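Notebook, 2019-08-06
Equipment planning, small arm bench

Spent most of today on the shopping list and hardly touched the code, so this one is mostly money. The ceiling for the November round is 1000 and I would love to come in under it for once!

First item is servos. We have been buying them one at a time whenever a joint gets sloppy, and that is a silly way to do it - we pay shipping every single time. Trikine does a pack of 4 for 59 and the brackets we already have fit them (checked the hole pattern against their drawing, all good). I want two packs. One goes on the shelf and stays there, please, no raiding it for other projects.

Second is the power supply. The Wudgate one is the nicer unit, with a proper current readout, but the Brekke is cheaper and in stock. I went back and forth on this all morning. Leaning Brekke. If anybody feels strongly about the readout, write it in the margin here before I send the order.

Third, the mount. Gareva sells a base plate with bolt-down feet and a matching table insert, and I keep opening the page and closing it again. It's a lot of money for a plate. The clamp on the table edge costs us nothing and lets us move the arm to the other bench, so my vote is to get a second clamp of the same kind and look at the plate again next year. Would like to hear from whoever does the calibration though, you have to live with it more than I do.

Small stuff: black tape, card stock, 15 spare servo leads (the connectors are what go first), a bag of bracket screws, cable sleeve for the loops up by the top servo. I'd also like the grid printed on one big sheet of something stiff. Loose cards get nudged and then you're squaring everything up again before you can run anything.

On the backdrop I'm not spending a cent. I priced a folding panel and laughed. Cardboard and tape it is.

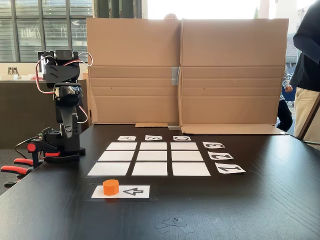 Bench setup: arm clamped at the table edge, A-B-C / 1-2-3 grid laid out, orange block on the long card with the 4.

Still to do before the order goes out:
- ask Trikine if two packs ship in one box
- measure the table edge for the second clamp
- get a price on the printed sheet, matte if they have it, the tabletop is shiny enough already
- find out whether the Brekke comes with a cord or if that's extra

Left the draft order in the shared folder. Add to it, but put your line at the bottom so I can see what changed.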